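Search articles
Last updated 4 December 2024

Cut stems lose water through the leaves faster than a blocked base can replace it. At the Horska wholesale hall, grower Muthoni Shirima recuts every stem under water and strips the lower foliage before grading. Paper sleeves go on last. 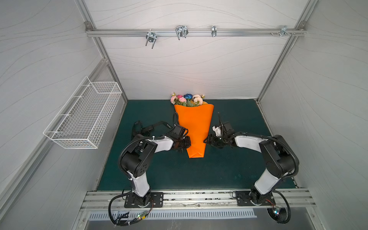

How long should stems stand in water before sale? Shirima allows eight hours in a dark cooler, with the buckets rinsed between lots.

Roses held at 40 degrees Fahrenheit respire slowly and open later. In August the trucks are chilled before loading.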